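Lachance, upstairs office: monthly walk-through
Date: 07/07/2023
Walked by: me (Csenge Szekeres), with Lilla Kovács holding the other end of the tape measure
Copy to: Máté Hegyi

Hi all, same sheet as January, with my comments after each line. I do go on a bit, so if you only want the to-do part, skip to the end!

1. Exit route clear — OK
Much better than last time. The Stundel delivery boxes are gone from the landing and you can get through the door without turning sideways.

2. Fire extinguisher — OK
Gauge in the green, pin in, tag signed. Somebody hung a tote bag on it again. I moved the bag to the coat hooks, come and get it.

3. First aid box — NEEDS ACTION
No small bandages left and the burn gel expired in January. I've put both on Veronika's order list.

4. Power strips and cords — NEEDS ACTION
Found 3 strips plugged into each other behind the printer. Please don't do this, not even for a fan. Máté, can we get a proper outlet on that wall? I'll keep asking.

5. Lights — OK
One tube flickers when you first switch it on and then settles down. Keeping an eye on it.

6. Chairs — OK with comment
I sat in every one of them (best part of the job). The high-back mesh ones are solid, casters fine, headrests tight. Lilla thinks one of the gas lifts is sinking, but I couldn't get it to do it for me. If yours drops during the day, write your name on a sticky note and leave it on the seat.

7. Windows and handles — OK with comment
All the handles turn and lock. I checked the catches twice after the windy week we had.
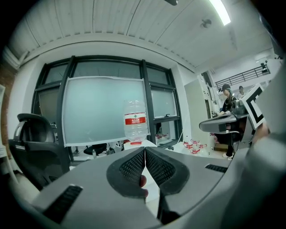 My only grumble is about drinks. Water bottles are fine on the white tables as long as the cap is on, and please keep them well away from laptops and anything with a plug. I'd also like whatever covers the glass to stay properly fastened at the top, so give it a little tug when you walk by.

8. Shelves — OK
Nothing heavy above shoulder height. Thank you!!

9. Floor — NEEDS ACTION
Carpet edge lifting by the door, right where people come in with coffee. Taped for now.

To do before the next walk: first aid refill (Veronika), outlet (Máté), carpet edge (me, I'll call Floltiletti on Monday). Line 4 is the one I care about most.

Csenge, ext. 162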